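Got a Refund That Never Showed Up? Talk to Me!

I'm Kerubo Mrema, and I write the consumer column at Previvley. I'm looking for readers who've waited more than 100 days for money a store or utility owes them (yes, even if it's twelve bucks).

What I'd need from you:

A half-hour phone call in March, evenings are fine

Copies of your receipts and any emails with the company

Permission to use your first name

You'll get a $200 gift card as a thank-you, and I'll go over your paperwork with you while we're at it!
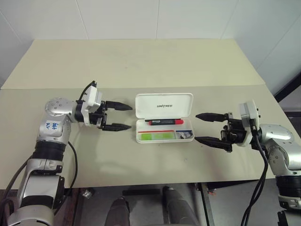 How to Sign Up

Send me a few lines about your case by 14th February. I read every one.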